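발표 메모 (내부 세미나 → 외부 버전). 25분 안에 끝낼 것. 물 챙기기

# 창고 로봇의 "주차 자리" 추정: 테이프 선을 사전정보로 쓰기

Nov 5, 2025 / Lidport 워크숍 / 공동연구 Ratree Sitthichai

## 0. 시작

- 인사 짧게. 소속은 슬라이드에 있으니까 읽지 말것
- Ratree는 오늘 못 옴. 질문 중에 학습 쪽 어려운 건 메일로 넘긴다고 말하기
- 첫 문장: "저희 로봇은 선반을 잘 찾습니다. 문제는 선반이 없을 때입니다."
- 잠깐 쉬고 다음 장

## 1. 문제

- 소형 물류실. 선반 카트가 하루에도 여러 번 움직임. 사람이 밀고, 로봇도 밀고
- 기존 방식: 지도에 카트 위치를 박아둠 → 오전이면 벌써 틀림
- 그 다음 방식: 카트를 검출해서 매번 지도 갱신. 검출은 잘 됨. 그런데 카트를 "어디에 돌려놔야 하는지"는 검출만으로 안 나옴
- 빈 자리도 물체처럼 다뤄야 한다는 게 우리 주장. 여기 힘줘서 말하기
- 바닥 테이프는 이미 현장에 있는 경우가 많음. 새 마커 안 붙여도 됨. QR 질문 꼭 나오니까 미리 언급

## 2. 관련 연구 (빨리!! 1분)

- 천장 카메라 계열: 정확한데 설치비. 선반 높으면 가림
- 바닥 마커 계열: 마커가 벗겨지면 끝
- 주차장 슬롯 검출 (차량용): 제일 가까움. 다만 시점이 훨씬 높고 멀고, 선 규격이 정해져 있음. 우리는 사람이 손으로 붙인 거라 삐뚤빼뚤
- Conalley 데이터 쓴 비교는 부록으로. 물어보면 그때 펼치기

## 3. 방법

- 이름은 Stelow. 뜻 묻지 말라고 농담 금지, 저번에 안 웃김
- 입력: 로봇 머리 쪽 컬러 영상 + 바퀴 오도메트리. 깊이는 학습 때만
- 단계
 1. 노란 선 조각 분할
 2. 바닥 평면으로 펴기
 3. 조각들을 사각형 후보로 묶기
 4. 후보마다 점유 / 비어있음 / 모름
- "모름"이 핵심. 반만 보이는 사각형을 억지로 둘 중 하나로 보내면 바로 사고남
- 모름이면 로봇이 옆으로 조금 가서 다시 봄. 다시 보는 위치는 가려진 꼭짓점이 제일 많이 드러나는 쪽
- 사각형은 직각이라고 가정 안 함!! 초기 버전은 가정했고 그래서 August에 다 뜯어고침. 테이프 붙인 사람마다 각도가 다 다름
- 묶기 단계 손실함수 수식은 슬라이드에만. 읽지 않기. "변끼리 만나는 점의 거리 + 넓이 제약" 이 정도로만

## 4. 데이터

- 학습 영상 3000장. 전부 직접 라벨링, 꼭짓점 단위
- 평가용 에피소드 247개. 학습에 쓴 배치랑 안 겹치게 나눔
- 라벨러끼리 제일 안맞은 부분: 카트 밑으로 들어간 변. 보이는 데까지만 찍기로 통일
- 합성 데이터도 해봤는데 카펫 질감에서 무너짐. 길게 말하지 말기, 논문에 있음

## 5. 실험 세팅

- 카펫 깔린 방. 파란 선반 카트, 초록 상자
- 과제 A: 지정된 카트의 자리 찾기
- 과제 B: 비어 있는 자리만 골라서 앞에 정지
- 비교 대상: 선 없이 지도만 / 카트 검출만 / 우리 것
- 에피소드당 제한시간 있음, 넘기면 실패 처리
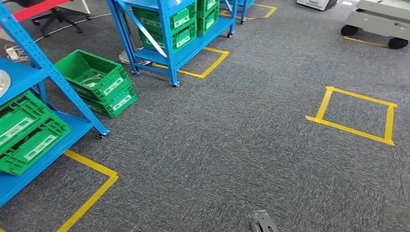
- 과제 B에서 제일 좋은 후보는 주변이 트인 빈 사각형. 네 변이 다 나오니까 묶기 단계가 거의 공짜
- 반대로 카트 아래로 들어가는 선은 모서리 하나만 가지고 나머지를 추정해야 함. 여기서 넓이 제약이 일함
- 바닥에 쌓인 상자는 카트가 아님. 점유 판단에서 따로 뺌. 안 빼면 자리도 아닌데 "점유된 자리"라고 우김
- 바닥 케이블도 골칫거리. 흰색이라 색으로는 걸러지는데 선 위로 지나가면 조각이 둘로 끊김
- 그리퍼 끝이 시야 아래쪽에 들어오는 건 고정 마스크로 처리. 팔 자세 바뀌면 마스크도 같이 바꿔야됨

## 6. 결과

- 표 하나만 보여주기. 숫자 다 읽지 말고 경향만
- 과제 A: 카트 검출만 쓴 것보다 좋음. 차이는 카트가 자리에서 벗어나 있을 때 주로 벌어짐
- 과제 B: 지도만 쓴 방식은 배치 한번 바뀌면 그냥 못 씀
- "모름" 빼고 돌린 절제 실험 꼭 강조. 성공률보다 틀린 자리에 서는 횟수가 확 늘어남
- 우리 쪽 실패는 24건. 하나씩 다 돌려봤음. 다수가 가림, 나머지는 조명 반사랑 선 끊김
- 다시 보기는 대부분 2번 안에 끝남. 그 이상 가면 보통 답이 안 나오는 장면

## 7. 한계

- 노란 테이프만. 다른 색은 분할기 다시 학습해야 함
- 테이프가 낡아서 들뜬 경우 데이터 부족
- 사람이 카트를 옮기는 도중은 안 다룸. 정지된 배치만
- 방 하나 규모. 큰 창고는 모름. 솔직하게 말하기
- Liu 벤치마크에서는 아직 안 돌려봄, 포맷 변환중

## 8. 마무리

- 빈 자리 표현이 왜 필요한지 한번 더, 짧게
- 코드 공개는 정리되는 대로. 날짜 약속하지 말것!!
- 질문 받기

### 예상 질문

- 왜 QR 안 쓰나 → 현장에 이미 있는 걸 쓰자는 취지. 같이 써도 됨
- 깊이 센서를 왜 실행 때 안 쓰나 → 테이프는 두께가 거의 없어서 깊이에 안잡힘. 학습 때는 바닥 평면 맞추는 용도
- 속도는? → 부록 표. 로봇 움직이는 시간이 훨씬 김
- 자리마다 어떤 카트가 주인인지는 어떻게 아나 → 지금은 목록을 따로 줌. 크기로 맞추는 건 해보는 중 (Ratree가 담당)
- 사람이 테이프를 새로 붙이면? → 다음에 지나갈 때 후보로 잡힘. 떼어낸 선을 지도에서 지우는 쪽이 더 어려움. 지금 규칙은 좀 허술함
- 시간 남으면 실패 영상 틀기. 소리 끄고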